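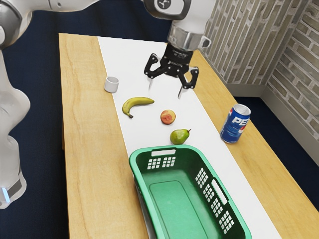 Thanks to everyone who wrote back about the bread swap. I'll deal with the starter question first, as it came up most. If yours has gone sluggish over the cold weeks, feed it twice a day for a few days with half wholemeal and keep it somewhere warmer. Mine sits on top of the boiler cupboard. For the swap itself I'd like to lay things out the same way each time, with the bread on a pale wooden table with a white runner on it, so that people's labels show up and crumbs are easy to shake off afterwards. Please bring your loaf wrapped in paper or a clean tea towel. Plastic makes the crust go soft by the time it gets home.

Fathima Gazi wrote on 3 Mar 2021:

> I have a question about quantities. My oven only takes
> 2 tins at once and I don't want to commit to more than
> I can bake in an evening. Is it one loaf in, one loaf out,
> or do we bake for the whole group? Also, does it have to
> be sourdough? I mostly make a plain white with dried
> yeast and I would feel a bit of a fraud.
>
> And is anybody else having trouble getting strong flour?
> The shop in Wullcombe has had none for a fortnight.

One in, one out. If you bring two you take two home, and they don't have to be from the same person. Nobody needs to bake for the whole list.

It doesn't have to be sourdough. Sajib makes a tin loaf with dried yeast and it is always the first to go. Flatbreads, rolls and soda bread are all fine. For rolls, call eight a loaf unless they are very large. Please put the flours on the label, and say if there are nuts, seeds, milk or egg in it. Jacinto can't have sesame, so if you have used it anywhere in the kitchen that day, write that down too. 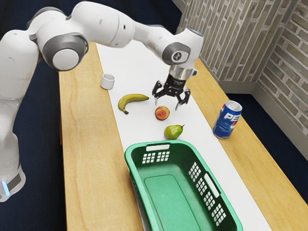

On flour, I rang the mill at Emorley and they will sell us a 16 kg sack of strong white if we collect it. Split between five of us it would come to a little over 3 kg each, enough for around six loaves. I can store it, and you can come to the side door with a tub. Wholemeal they are less sure of, and they suggested trying again in April. If you want a share, reply to me off the list by the end of the week so I know whether to order one sack or more.

Anoma asked for the recipe I used last time, so:

500 g strong white flour
348 g water, just warm
100 g starter, fed that morning
10 g salt

Mix everything but the salt, leave it for half an hour, then work the salt in. Fold it four times over the next two hours. Shape it, put it in a floured basket and leave it in the fridge overnight. Bake it in a lidded pot at 230C for 25 minutes and then 20 more with the lid off. If your flour is on the weak side, hold back a couple of spoonfuls of the water.

I still have somebody's blue and white tea towel from before Christmas. It has been washed.

Asanka Mridha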